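Religion and Public Life, Unit 6
Official visits between governments and religious bodies
Notes by Haris Durrani

Read before the May session. Bring the Zupan chapter, marked up.

1. What a visit claims to do

The press release after a visit nearly always says that ties were "reaffirmed" or "deepened." Ask what would count as a visit that failed to do this. I have read 93 such releases for this unit and have yet to find one that admits to a dull meeting. A word that fits every case tells you very little about any of them.

Zupan takes the language at face value. She treats each audience as a step in a growing relationship and draws a line through the steps. I don't buy it. Her 13 cases were picked from visits that had already been written up as successes, and she says so only in a footnote.

2. Gifts

Gifts get more attention than they can bear. A book, a medal or a framed print is usually picked by protocol staff from a short list, and the minister may see it for the first time that morning. Lalow reads meaning into bindings and cover colors. Some of that may hold up, but he never asks the people who did the choosing. Before you repeat a claim about what a gift "signals," find out who sent the signal and whether the other side noticed. 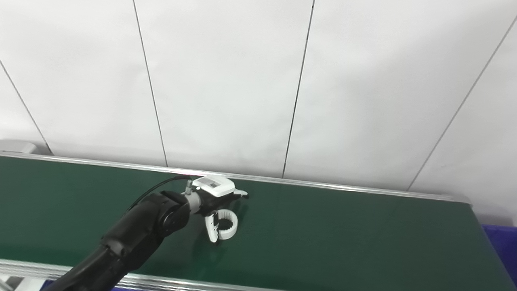
3. Who speaks for the faithful

A minister who belongs to the faith in question is often presented as a bridge. Maybe. He is also there on state business, with a brief written by others. Keep three things apart in your notes:

- the office he holds
- the church or community he belongs to
- what members of that community have said they want

Most news stories run the first two together and skip the last. Skavow's survey tries to fill the gap, but it has 200 respondents, nearly all of them reached through parish mailing lists. People who have drifted away aren't in it. Use it with care, and don't write "the community feels" on the strength of it.

4. Anniversaries

Jubilees make handy occasions. The starting date is often a matter of choice: first priest, first building, first legal recognition. Petitel shows one diocese using two different founding years 40 years apart, depending on who was invited. This is the strongest reading in the unit, though the last section wanders.

For class

Pick one official visit. Find the statement from each side and underline every sentence that appears in only one of them. One page, no summary of the readings.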